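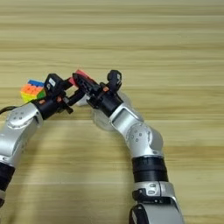 Figure 1. The two-arm station at work, with a puzzle cube in the left gripper and a small pink-red block in the right.

Automation at the Returns Bench: Changes in Work at the Pillholm Toy Warehouse
Student project report, submitted 11th February

1. Background

Pillholm is a warehouse in Dridton that handles toys and games for several online stores. Part of its work is returns. When a customer sends back a toy, someone has to open the box, check that the right item is inside, look for missing parts, and decide whether it can be sold again. Until last September all of this was done by hand at one long bench.

In September the company added a two-arm robot station for small loose items such as puzzle cubes, blocks and game pieces. The staff call it Vevano, after the name of the control software. Our project looked at what the station does in a normal shift and how the jobs near it have changed. We did not measure the technical performance of the arms, and we had no access to the software.

2. What we did

We visited the site on 3 days and watched both the morning and afternoon shifts. We talked with 21 employees, including bench workers, shift leads and two people from maintenance. The company also let us read the returns log for the period we studied, which had 2,547 entries for small items. Of these, 109 were marked "handed back," meaning that the station stopped and a worker finished the item.

We took notes by hand and compared them the same evening. Interviews lasted as long as a break allowed, so some are a good deal shorter than others.

3. The work before and after

Before the change, a bench worker did every step. A return was opened, the item was turned over and looked at from each side, and the result was typed into a terminal. Workers described the turning and looking as the dull part of the job, and several mentioned sore wrists by the end of a shift.

Now a worker opens the package and sets the loose item on the station table. The arms pick it up and turn it for inspection, and they can hold two items close together when a set has to be compared. The worker reads the result on a screen and confirms it or changes it. Boxed games, soft toys and anything with batteries still go through the old bench.

The job title is the same as before, but the day is organized differently. One person used to stay with one return from start to finish. At the station, the same person opens packages for a while, then sits at the screen, then clears handed-back items. Shift leads rotate people between the station and the old bench every two hours.

4. What employees told us

Opinions were mixed. Most of the people who had worked at the station said it was easier on their hands. A few liked the screen work and had asked for more of it. Others found it tiring in another way, as they had to keep paying attention while doing very little. One bench worker said, "I used to know I was done with a box. Now I'm never sure which part of it was mine."

Pace came up in nearly every interview. At the old bench a worker could speed up before lunch and slow down after it. The station keeps a steady pace and the person has to fit around it. Shift leads can pause it, but workers told us they did not like to ask.

There was also some worry about jobs. Management told us that no positions had been cut because of the station. Two temporary positions were not filled again after the holidays, and employees connected the two things. We could not confirm this either way.

Maintenance gained work. Cables and gripper screws are checked at the start of each shift, and this was added to existing duties with no extra hours.

5. Training

Training for the station was one half-day session run by Pacheco, the installer. Everyone we asked remembered how to stop and restart the arms. Fewer could say what to do when an item was handed back twice, and we saw two different methods in use -- one on each shift. There was a printed guide at the site, but it covered an earlier version of the screen.

6. Limits of this project

We saw one warehouse and one type of task. The employees knew when we were coming, and a shift lead was nearby during some of the interviews. The log does not record why an item was handed back, so we can't say which toys cause the most trouble.

7. Suggestions

Workers at the station should be able to pause it themselves for short breaks. The printed guide needs to be updated, and both shifts should agree on one method for handed-back items. Maintenance time for the morning check should be put on the schedule. We would also add a reason field to the log -- a short list would be enough -- so that a later project could look at handed-back items in detail.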